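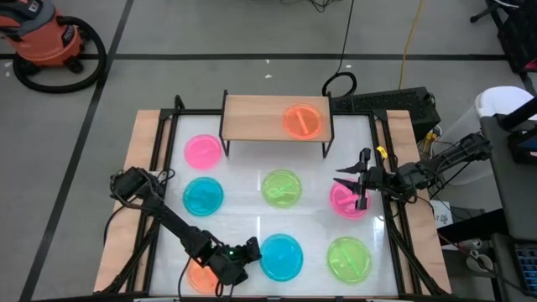
메일링 리스트 > Plinthorpe 양팔 작업대 > 제어·계획 소프트웨어 > 스레드 보기

제목: Re: [plinthorpe-ctrl] 막대 분류 작업의 계획 실패 및 접시 인식 누락에 관한 문의
보낸 사람: Ciltlow 연구원 소프트웨어 운영실
받는 사람: plinthorpe-ctrl 구독자 전체

구독자 여러분께,

Uliana Levchenko 선임연구원께서 보내 주신 문의에 대하여 운영실의 검토 결과를 회신드립니다. 원문은 항목별로 인용하였으며, 답변은 각 인용문 아래에 기재하였습니다. 동일한 작업 정의를 사용하시는 다른 과제에서도 5월 배포본을 적용하시기 전에 본 메일을 확인하여 주시기 바랍니다.

> 운영실 귀중
>
> 색상별 막대 분류 작업을 Kyei 계획기로 반복 시험하던 중 다음과 같은 현상을
> 확인하였기에 문의드립니다. 작업 내용은 기존과 동일합니다. 반투명 접시에 담긴
> 막대를 그리퍼로 집어 같은 색의 접시로 옮기는 것이며, 접시 색은 주황, 분홍,
> 하늘색, 연두의 구성을 그대로 사용하고 있습니다. 작업 정의 파일은 수정하지
> 않았습니다.
>
> 첫째, 395회의 계획 요청 가운데 30회가 "목표 자세 도달 불가"로 종료되었습니다.
> 실패한 요청은 모두 작업면 안쪽 선반 위의 접시를 대상으로 한 것이었습니다.
> 같은 접시를 작업면에 내려놓고 요청하면 정상적으로 경로가 생성됩니다.

해당 로그를 재생하여 동일한 결과를 얻었습니다. 오류 문구는 "목표 자세 도달 불가"이나, 역기구학 해 자체는 30회 모두 존재하였습니다. 실제로는 후보 자세 전부가 충돌 검사에서 기각되었고, 계획기가 이를 도달 불가와 같은 코드로 반환한 것입니다. 두 경우가 구분되지 않아 원인 파악에 불필요한 시간이 소요된 점에 대하여 운영실에서도 개선이 필요하다고 판단하고 있습니다. 다음 배포본부터는 충돌에 의한 기각을 별도의 코드로 반환하며, 기각을 유발한 장면 객체의 이름을 로그에 함께 기록합니다.

충돌 검사에서 기각된 직접적인 원인은 선반의 형상 모델에 있습니다. 현행 장면 파일에서 선반은 상판과 다리를 모두 포함하는 하나의 직육면체로 등록되어 있습니다. 얇은 금속 다리 사이의 빈 공간까지 점유된 것으로 처리되고, 여기에 안전 여유 10 mm가 사방으로 더해집니다. 상판 위의 접시에 접근할 때 그리퍼 손가락은 접시 테두리보다 낮은 위치까지 내려가야 하므로, 이 여유 영역과 거의 항상 겹치게 됩니다.

조치 방법은 다음과 같습니다. 장면 파일에서 선반 항목을 상판과 다리로 분리하여 등록하시고, 상판 윗면에 한하여 그리퍼 손가락 링크와의 여유를 별도로 지정하시기 바랍니다. 전체 안전 여유를 일괄 축소하는 방식은 허용되지 않습니다. 해당 값은 두 팔 사이의 간섭 검사에도 공통으로 적용되고 있습니다.

> 둘째, 한쪽 팔이 접시 위에 머무르고 있는 동안 그 접시가 장면에서 사라지는
> 경우가 있습니다. Skeltitz 인식 노드의 출력을 확인하면 접시가 삭제되었다가
> 팔이 비켜난 뒤 새로운 식별자로 다시 등록됩니다. 반대편 팔에 할당된 작업이
> 이전 식별자를 참조하고 있으면 작업 전체가 중단됩니다.

Skeltitz의 추적기는 객체가 연속 100프레임 동안 관측되지 않으면 해당 객체를 삭제하도록 설정되어 있습니다. 이 설정은 물체가 팔에 가려진 경우와 작업면에서 제거된 경우를 구분하지 않습니다. 머리 쪽 시점의 카메라 하나만을 사용하는 구성에서는 그리퍼가 작업면 모서리 부근의 접시를 상당 시간 가릴 수 있으며, 상대편 팔의 동작을 기다리며 정지해 있는 상황에서 특히 그러합니다.

운영실에서는 관절 각도로부터 팔의 투영 영역을 계산하고, 객체의 마지막 관측 위치가 그 영역 안에 있는 동안에는 미관측 프레임을 누적하지 않는 방식으로 추적기를 수정하였습니다. 수정본은 시험 브랜치에 등록되어 있습니다. 다만 팔의 투영 영역은 링크 형상만을 기준으로 계산되며, 팔 바깥으로 늘어진 케이블은 포함하지 않습니다. 케이블이 작업면 위로 지나가는 구성에서는 마스크 확장 옵션을 활성화하여 주시기 바랍니다.

식별자가 변경된 경우의 작업 중단에 대해서는 별도의 절차를 마련하였습니다. 작업 관리자는 참조 중인 식별자가 소멸하면 즉시 중단하지 않고, 같은 색상 분류에 속하며 마지막 위치와 가장 가까운 객체를 조회합니다. 조건에 부합하는 객체가 하나뿐일 때에만 참조를 갱신하고, 둘 이상이면 기존과 같이 중단합니다. 같은 색의 접시를 복수로 배치하는 작업에서는 후자의 상황이 발생할 수 있음을 유의하시기 바랍니다.

> 셋째, 작업면 앞쪽에 조명이 길게 반사되는 구간이 있는데, 그 부근에서 접시의
> 윤곽이 불안정하게 추출됩니다. 하늘색 접시에서 빈도가 높고 주황색 접시에서는
> 아직 확인하지 못하였습니다. 또한 접시와 막대의 색이 같은 경우 막대의 방향
> 추정이 크게 흔들리는 일이 있습니다.

반사 구간에 관한 현상은 재현하였습니다. 흰색 작업면에 놓인 반투명 물체는 채도 정보에 크게 의존하여 분할되며, 반사광이 겹치는 화소에서는 채도가 급격히 낮아집니다. 하늘색 분류의 채도 하한이 다른 색에 비하여 높게 설정되어 있었던 점도 확인하였습니다. 해당 하한은 조정하여 배포할 예정이나, 이로써 모든 조명 조건에서 윤곽이 안정된다고 보장할 수는 없습니다. 각 과제에서는 빈 작업면의 기준 영상을 다시 취득하시고, 반사 영역 마스크를 갱신하여 주시기 바랍니다. 마스크 영역 안에서는 채도 대신 접시 테두리의 타원 적합 결과가 우선 적용됩니다.

막대의 방향 추정은 접시 영역을 먼저 분할한 뒤 그 내부의 명도 차이로 막대를 검출하는 구조로 되어 있습니다. 접시와 막대가 같은 색이면 두 영역의 명도 차가 작아지고, 주축의 방향이 프레임마다 달라질 수 있습니다. 운영실의 권고 사항은 다음과 같습니다.

- 파지 계획을 요청하기 전에 방향 추정의 분산을 조회하고, 기준을 초과하면 재관측을 요청할 것
- 단일 프레임의 추정값을 그리퍼 회전각으로 직접 전달하지 않을 것
- 막대가 접시 테두리에 걸쳐 있는 경우에는 테두리 안쪽 구간만을 적합에 사용할 것

> 넷째, 양팔의 동시 동작에 관한 문의입니다. 현재 Kyei에서는 한쪽 팔이
> 파지 동작 중일 때 반대편 팔의 계획 요청이 대기열에 보류됩니다. 작업 영역이
> 겹치지 않는 경우에도 동일합니다. 이를 해제할 수 있는지 문의드립니다.
>
> 로그와 장면 파일은 공용 저장소의 과제 디렉터리에 올려 두었습니다.
> 검토를 부탁드립니다.
>
> Uliana Levchenko 드림

현행 배포본에서는 해제할 수 없습니다. Kyei는 파지 구간 동안 장면 전체에 대한 잠금을 유지하며, 이는 물체가 그리퍼에 부착되는 시점에 장면 그래프가 변경되는 데 따른 것입니다. 부착이 완료되기 전에 생성된 경로는 그리퍼에 들린 막대의 형상을 고려하지 못합니다.

영역 단위 잠금은 현재 설계 검토 단계에 있습니다. 작업면을 좌측, 우측 및 공유 구역으로 나누고, 공유 구역에 진입하는 경로에 대해서만 순차 처리를 적용하는 방안입니다. 중앙에 놓인 접시는 공유 구역에 속하게 되므로 이 작업에서 얻을 수 있는 시간 단축은 접시 배치에 따라 달라집니다. 선반을 어느 구역에 포함할 것인지도 아직 결정되지 않았습니다. 이에 관하여 의견이 있으신 분은 본 스레드에 회신하여 주시기 바랍니다.

끝으로 배포 및 적용에 관하여 안내드립니다. Skeltitz 추적기 수정본과 Kyei 오류 코드 변경은 서로 독립적으로 적용할 수 있습니다. 다만 작업 관리자의 참조 갱신 기능은 두 변경이 모두 적용된 환경에서만 동작합니다. 기존 오류 코드를 문자열로 비교하는 스크립트는 충돌 기각을 인식하지 못하게 되므로, 적용 전에 해당 부분을 점검하여 주십시오. 장면 파일의 형식에는 변경이 없습니다.

Levchenko 선임연구원께서는 선반 항목을 분리한 장면 파일로 동일한 요청을 다시 실행하신 뒤 결과 로그를 같은 디렉터리에 등록하여 주시면 감사하겠습니다. 재실행 시에는 계획기의 난수 시드를 기존 로그와 동일하게 지정하여 주시고, 추적기는 수정 전 버전을 유지하여 주시기 바랍니다.

Ciltlow 연구원
소프트웨어 운영실 드림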